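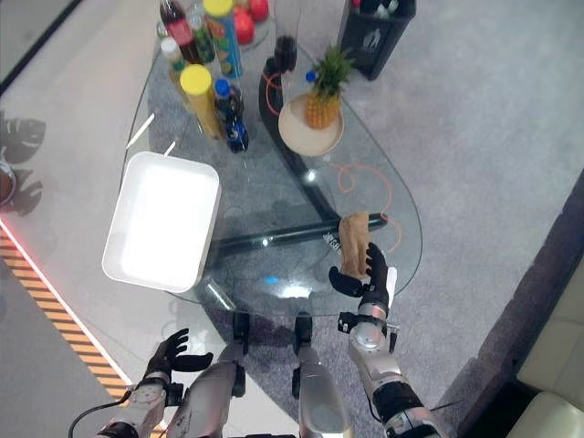 I've been putting off writing this because I wanted to get past the stage where everything is either marvellous or a disaster. We've now had the Trikik at our place since February, which I think is long enough for the shine to come off, so this is my go at a proper review from someone who works next to it all day and didn't choose it.

Quick background. I look after the lounge and meeting rooms at a shared office in Staltville. There are 3 of us on the front-of-house side and on a full day we get more than 100 people through, all of whom like a drink and a snack and hardly any of whom like carrying a bag to the bin. The Trikik is a two-armed robot with proper fingered hands, and ours is there to clear and reset the low tables. Bottles, snack cans, paper bags, trays, fruit. It came through a supplier called Mirkinska, who also did the setting up and the training.

So, the hands. I'm starting with them because they're the best thing about it by miles. I had pictured a sort of litter-picker on a stick and these are nothing like that, they've got fingers and a thumb and they close around things in a way I still find a bit fascinating. Crumpled paper bags are the test I'd give any machine like this. They weigh nothing, they're never the same shape twice and people leave half a pastry in them. Ours copes with a bag nicely if it's standing up. If it's been squashed flat on glass it can be there a good while, pinching away at the corner, and I've been known to walk over and fluff the bag up for it (which defeats the object, I know!).

Bottles are fine. Tall snack cans are fine, full or empty. Anything with a lid that isn't pressed down properly is a gamble, and we had one very crunchy afternoon before I got into the habit of checking. Whole fruit it handles more gently than I do. I was told pineapples would be a problem because of the leaves and they haven't been, though it does take its time deciding where to hold one.

Trays are my main grumble. It can carry one, but it's fussy about where the tray is sitting to begin with, and if it's hanging over the edge of the table you may as well move it yourself. Mirkinska say an update is coming for that. They said so in the spring too.

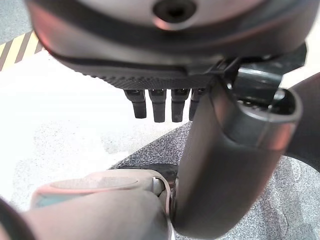
The hand with nothing in it, over the floor by the hazard tape.

Glass tables, then. We've got a lovely curvy one that everybody admires and it's been the hardest surface in the building. When the lights are bright the reflections seem to bother the robot, and it hesitates with its hands hovering, which visitors find hilarious and I find less so at ten to nine in the morning. Turning the lamps down a notch helped more than anything in the manual. If you're furnishing a room from scratch and plan on having one of these, I'd buy something matt and boring.

Also be ready for tape. We have stripy hazard tape on the floor now and I won't pretend it does much for the look of the lounge. I stopped seeing it after a fortnight. Clients haven't, they ask about it all the time.

Now the bit people really want to know, which is what it's done to the job. I was worried, I'll admit that. When we were told about it there was a lot of talk of "freeing us up" and I've been freed up before, at a previous place, and ended up on 2 days a week. That hasn't happened here. We've all kept our hours, and management put that in writing before the thing was unpacked, and I would push anybody in the same boat to ask for the same.

What has changed is the shape of the day. I used to do a lap of the tables every half hour or so and that lap was dull, but it was also when I talked to people. I'd find out whose heating was playing up, who was expecting a big delivery, who'd had a rotten phone call. With the Trikik doing the clearing I don't have a reason to wander past, and for the first month or so I felt like a spare part sitting at the desk. I've since put a lap back in on purpose, empty-handed. Feels a bit daft but it works.

My back is much better. Low tables are murder and I hadn't noticed how much bending I was doing until I wasn't. One of the others says the same about her knees.

On the other side, there's a new sort of tiredness from keeping half an eye on it. You listen for it. I can be in the middle of an email and know from the quiet that it's stuck, and up I get. The training covered 13 different kinds of stoppage and I'd say we meet the same few over and over, nearly all to do with clutter bunched up too closely at the back of the table. Spread things out and it's happy. None of this extra minding was in anybody's job description, and we did have to ask (twice) for it to be added and for the pay to be looked at. It was, in the end, by a modest amount.

We did try the Woo before this, on a short loan. It was smaller and quicker and cheaper to run, and better looking if I'm being picky, but it only had the one arm and it couldn't hold a bag still while doing anything else. If all you need is cups going from A to B, I'd have the Woo back tomorrow. For mixed mess on a low table the Trikik wins easily.

Cleaning it is a faff. The textured bit on the palm picks up crumbs and sticky stuff, and cola is the worst. I use a soft toothbrush and a barely damp cloth at the end of the day with the power off, ten minutes if I've got the radio on. The pale casing shows every scuff as well, so if you can choose a colour, go dark.

Would I recommend it? For a busy lounge with enough staff that someone's always near, yes, I would. For a place hoping to leave it alone all day, no, not yet. Four stars from me, and I'll come back and edit this if the tray update ever turns up.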